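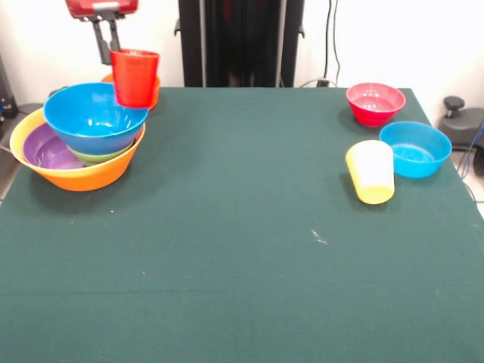

Bring your picnic bowls: the Flelside swap shelf is back

21/08/2025

If you've walked past the hall this week and wondered why there's so much bright plastic about, I can explain. The Flelside swap shelf opens again on Saturday, and this time it's all children's and picnic tableware. Bowls, plates, cups, anything you can take to the park and drop without crying about it.

I've been helping with the sorting, which mostly means putting things on a green cloth and arguing about what goes with what. I'm a stacker. Give me an orange bowl with a wide rim and I'll fit a purple one inside it and pop a blue one on top, never mind that they came from three different families. Mebrat Belay, who set up the shelf in March, would much sooner have everything spread out so that people can see what they're picking up. We haven't settled it.

The March swap did far better than any of us expected. We took in 180 pieces over the morning and only 34 were left at closing time (mostly lids, if I'm truthful, and lids on their own are a hard sell). Mebrat keeps a running total for all the swaps in a little notebook, and it now stands at 1,321 items that have found a new cupboard. I think that's brilliant for a shelf that started out beside the coat pegs!
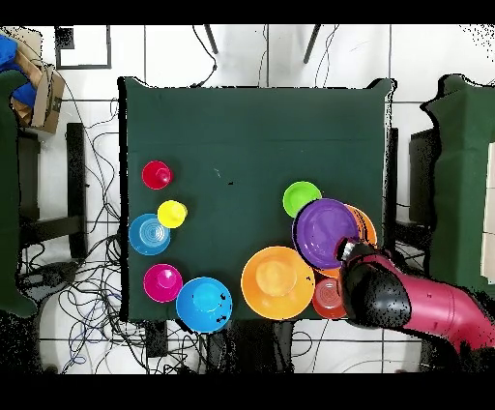 Cups down one side, plates and the big orange bowl on the other.

The rules haven't changed much. Bring up to ten things, clean please, and take home as many as you brought. If you've nothing to swap you can still come along and buy a piece for 79p, with the money going towards the hall's new kettle. No glass this time, and no cutlery either, as we still have a whole drawer of odd forks from last time.

Colours do get snapped up at different speeds. Purple went first in March, and I had two people after the same lime green bowl before I'd finished my tea. If you're trying to match a set at home, bring one piece with you to hold against ours. My own blue looked spot on from memory and was miles off when I got it back to the kitchen.

Doors open at ten and we pack up at one. Stasia is doing the tea, and Fikre has promised a tray of his lemon buns, so it's worth coming early even if your cupboards are full. You can drop things off on Friday after four as well. Use the side door and leave them on the bench in a bag with your name on it, so we know how many pieces you're owed.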